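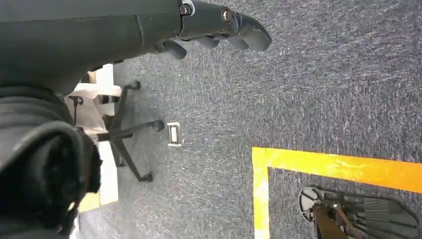
Archana Kaushik wrote in to say that her water softener regenerated at two in the afternoon for three weeks before she found the clock had never been set, and could the manual please put that step first. It now comes first.

Section 4: Setting up the Wendt softener controller

This section covers the control head on the Wendt domestic water softener, as supplied with the Kullbridge bypass valve. It assumes the tank has been plumbed in and the drain hose connected as described in Section 3. If your unit came with the older Eltness bypass, the steps are the same but the handle turns the other way. See the label on the valve body.

4.1 Setting the clock

1. Plug the transformer into a power outlet that is not controlled by a light switch.
2. Wait until the display stops flashing.
3. Press and hold CLOCK until the hour blinks.
4. Use the up and down buttons to set the hour. Check that the PM marker is showing if it should be.
5. Press CLOCK again to move to the minutes, and once more to save.

Note: The controller does not adjust for daylight saving. Change the hour yourself in spring and fall.

Note: After a power failure the clock holds its setting for 9 hours. If the colour of the display backlight has changed from green to amber, the clock has been lost and must be set again. The hardness and salt settings are not affected.

4.2 Entering the water hardness

Your municipality can give you a hardness figure for your address. If you are on a well, use the test strips in the accessory bag and take the sample from the cold kitchen tap before the softener is put into service.

1. Press MENU until HARD appears.
2. Enter the hardness in grains per gallon. If your figure is in milligrams per litre, divide it by 17.1 and go up to the next whole number.
3. If the water contains dissolved iron, add 3 grains for each milligram per litre of iron.
4. Press MENU to save.

The controller works out the litres available between regenerations from this number and shows them under CAP. On the household used for our own trial the display read 3,579 litres after the first full cycle. Yours will differ. The number counts down as water is used, and a reading of 2,144 the next evening is nothing to worry about in a busy house.

4.3 Choosing the regeneration time

The factory setting is 2:00 a.m. Hard water is supplied to the house for as long as the cycle runs, so pick an hour when no one is showering or running the dishwasher.

1. Press MENU until REGEN appears.
2. Set the hour.
3. Press MENU to save.

If two softeners share one drain, leave at least 3 hours between their start times.
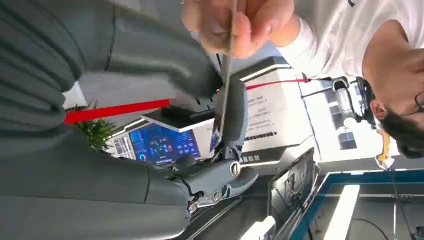
4.4 Filling the brine tank

1. Lift the lid and check that the float tube is standing upright with its cap on.
2. Pour in 9 litres of water. This is needed only at first set-up.
3. Add softener salt until the tank is two-thirds full. Pellets or crystals may be used. Do not mix the two.
4. Replace the lid.

Caution: Do not use rock salt, table salt or ice melter. Rock salt leaves a layer of grit at the bottom of the tank and will block the brine valve.

Caution: Keep salt off concrete floors. Sweep up spills dry and then wipe with a damp cloth.

4.5 Starting the first cycle

1. Set the bypass valve halfway to SERVICE and let the resin tank fill slowly. You will hear air leaving through the drain hose.
2. When a steady stream runs from the drain, open the valve fully.
3. Press and hold REGEN for five seconds. The motor will start.
4. Stay with the unit through the backwash and look for drips at the bypass clips and the drain elbow.
5. When the display returns to the time of day, run a cold tap until the water is clear.

The first water through the tap may be tea-coloured. It comes from new resin and will clear.

If the display shows ERR 3, the motor has not found its home position. Unplug the transformer, wait one minute and plug it in again. If the error comes back, check the connector behind the cover, which can work loose in shipping. Babita Pal on the service desk can send a replacement motor harness if the connector is damaged.

Owners replacing an Avis softener should cap the old overflow line before leaving the unit in service. The Wendt brine tank has its own overflow fitting on the left side, and the hose for it must run downhill to the floor drain.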